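Lilness Small Things, README

Draft data card, February. Will tidy later, probably not.

What it is

Notes and photos of small household things from the Tillman house. Drawer stuff, shelf stuff, desk stuff. Chargers, lids, bulbs, key rings, cameras, tape, the odd hinge. 118 items, 350 photos, 307 of them labeled. The rest are in the unlabeled folder, help yourself.

Started as a list for sorting out one hallway cupboard. Then the desk got added, then the kitchen drawer, and by then it needed a proper file with columns.

Good for: naming things, sorting things, testing a label scheme on objects that are a pain to label. Not good for: prices, model numbers, anything where you need to know if the item works. Most were never switched on.

What's in the folder

items.csv: one line per item
photos.csv: one line per photo, points back to items.csv
bins.txt: list of the 24 bins and what goes in them
photos: the photos, flat, no subfolders
unlabeled: same but no lines in photos.csv
oldnames.txt: names we used before, kept so old notes still make sense

Columns in items.csv

id: number, no meaning. Gaps are fine, things got merged.
name: what you would call it if you asked someone to pass it to you
look: color, material, shape, in that order if you can
bin: which bin it lives in
pair: id of the thing it goes with, blank if none
notes: free text. Some long, some rude about cables.

Columns in photos.csv

file, item id, side (front, back, top, other), covered (yes, no, partly). "Covered" means something is in front of the item. Partly is the usual answer. If you can still name it from what's showing, keep it.

Bins

Clear plastic Privetti boxes, the shallow ones, on two shelves. Deep ones were a mistake, everything sinks. Labels on the short side facing out. Bin 1 to 9 power and cables, 10 to 14 lights and bulbs, 15 to 19 desk, 20 to 23 kitchen bits, 24 is "don't know". 24 is always full.

Cameras and anything with a lens go in 17, on a cloth, lens up. Do not put batteries in 17. Do not put keys in 17 either, we have done this.

Vorberg list

The first names came from a packing list by Vorberg, the movers. Their list is all "misc elec" and "misc plastic" so every one of those lines got renamed by hand. Where a name still says misc, it was missed. Tell us or just fix it.

How to name things

Short. Everyday words. "Lamp plug with switch" is fine, "power accessory" is not.

Color of the biggest part first, then the color of whatever stands out. Skip brand unless it's printed on the item and you can read it without squinting.

If it's one thing in two colors, it is one item. If it comes apart in your hand it is still one item, unless the parts end up in different bins.

Glossy or matte goes in look. Glossy black is the worst, picks up every window and lamp in the room, and people keep writing "gray" from the glare. It's black. Tilt it and look again.

Round holes, round lenses, round buttons: check which. About a dozen lines had "button" where it should of been "lens". A lens usually has a ring around it that picks up a bit of light. Not a perfect rule.

Size words: small fits in a closed hand, medium fits in an open hand, large needs two. No inches. Tried inches, gave up.

Known problems

- Cable colors drift between photos. White reads yellow in the evening ones. Trust items.csv over the photo.
- Items 40 to 46 are bulbs and look the same. They are not the same, see notes.
- Two lids share an id. Which lid is the right lid, no idea.
- "Covered" was added late. Early photos all say no even when they shoud say partly.
- Some items only have a front. If you need the back, they're not for you.
- Spelling in notes is whatever it was that day.

Sample entries

Copied out of items.csv so you can see the level of detail we're after. Not the best ones, just ones that are done.

1. Tape roll, small
Look: clear tape, cardboard core, no holder
Bin: 16
Notes: end folded over so it can be found again. Please keep doing this.

2. Lamp plug with switch
Look: white plastic, short flat cord, rocker switch on the cord
Bin: 3
Pair: the desk lamp without a plug
Notes: keep with lamp if lamp ever gets fixed

3. Jar lid, medium
Look: metal, red outside, pale inside, one dent
Bin: 21
Notes: fits none of the jars. Kept anyway.

4. Cupboard hinge
Look: dull metal, two screws taped to it
Bin: 24
Notes: from a cupboard we no longer have, or maybe the bathroom one. Moved from 19.

5. Camera, compact, two lenses
Look: white plastic housing, glossy black square face with rounded corners, two small round lenses side by side
Bin: 17
Notes: was "misc elec" on the old list. Name by the face and the lenses, those are what you'll spot first. White part carries on below the black. Covered: partly, lower end is behind something yellow. Don't split into "black panel" and "white block", one item.

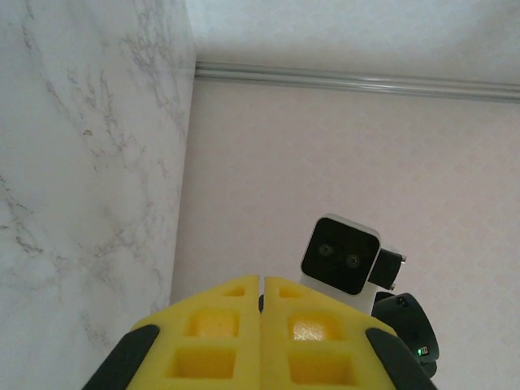

Changing or adding things

Add a line at the bottom of items.csv, next free number. Don't reuse old ones. Put the item in its bin before you write the bin down, otherwise we get ghosts.

New photos: same flat folder, item id first in the file name, then a dash, then anything. Plain surface if there is one. If something is in front of the item say so under covered and move on.

Renames go in oldnames.txt too, old name then new name, one per line.

Use

Free to use for whatever. Say Lilness Small Things somewhere if you publish. Don't need a link.

To do

- finish the 20s, kitchen bins are half done
- check pair column, lots of one-way pairs
- second pass on anything with "button" in the name
- empty bin 24 (ha)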